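Spring Opening Checklist for the Riviere Community Hall
Walked in May by Katherine Pacheco, with comments

Hello everyone, and thank you for your patience while I typed this up. I've kept the same order as the paper form so you can lay the two side by side, and I've let myself ramble where a plain yes or no didn't seem to tell the whole story. Items marked OK need nothing from you. Items marked FIX have a name next to them, and if the name is yours, I promise I asked first!

1. Front entrance and walkway

Handrail firm at top and bottom: OK
Mat lies flat: FIX (Katherine)
Door closes by itself and latches: OK, slowly

The mat has curled up at the corner nearest the coat hooks, and I caught my own toe on it coming in with the clipboard. I've turned it around for now so the curl is under the bench. A new one is on my list, and I'd like the kind with a rubber edge, if anybody has a catalog lying about. The door takes its sweet time but it did latch on every try, and Elspeth tells me it has been that way since the Bosau people rehung it.

2. Exits and lights

Both exit signs lit: OK
Emergency lights come on with test button: FIX (Valentin)
Path to back exit clear: OK

The light over the kitchen passage came on and then faded while I was still standing on the step stool looking at it, so I'd guess the battery is on its way out. Valentin Bailly has the part number. The back exit had the folding chairs creeping toward it again, and I moved 12 of them to the rack before I ticked the box, so please call that a generous OK. I do know how tempting that corner is at the end of a long evening.

3. Fire extinguishers

Tags current: OK
Gauge in the green: OK
Hung where people can see them: FIX (Aurélien)

The one beside the stage is behind the curtain whenever the curtain is open, and the curtain is nearly always open. Aurélien Pichon suggests moving the bracket 18 inches to the left, and I think he's right. While he has the drill out, the little red sign above the kitchen extinguisher could use a second screw.

4. Main room, tables and chairs

Table legs locked: OK
Tops free of splinters and cracks: OK
Chairs sound: FIX (Annick)

I leaned on every table with both hands, which is my whole method and has served me well. The big round ones are as steady as ever. Two chairs have a loose back rail and I've tied a ribbon on each, so please don't sit on a ribbon. Annick Collet will glue them and would be grateful for the loan of a long clamp.
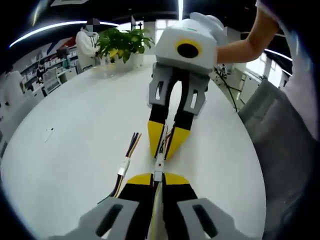
5. Kitchen

Fridge at proper temperature: OK
Hot water reaches the tap: OK
First aid kit complete: FIX (Katherine)

We are out of small bandages and the burn gel has expired. Everything else in the kit is in good order, and whoever wrote the contents on the inside of the lid, bless you. The water gets good and hot after about 55 seconds, so do let it run a bit before you decide the heater is off. I left a note over the sink saying the same thing.

6. Restrooms

Floor dry, no drips: OK
Grab bar tight: OK
Lock opens from outside with a coin: OK

Nothing to report, and what a pleasure to write that. The grab bar didn't budge with all my weight on it.

7. Outside and storage shed

Gutters clear: FIX (Elspeth to call)
Shed locked, ladder chained: OK
Paint and cleaner stored upright: OK

There's a fair crop of maple seedlings in the north gutter. Please don't go up after them yourself, however easy it looks from the ground. Elspeth Strachan is calling Pranel for a price.

If you finish a FIX item, put your initials and the month beside it on the paper copy, which hangs inside the office door. The pencil is on a string. I'll walk the FIX items again once the gutters are done, and I'm glad of company if you'd like to come along.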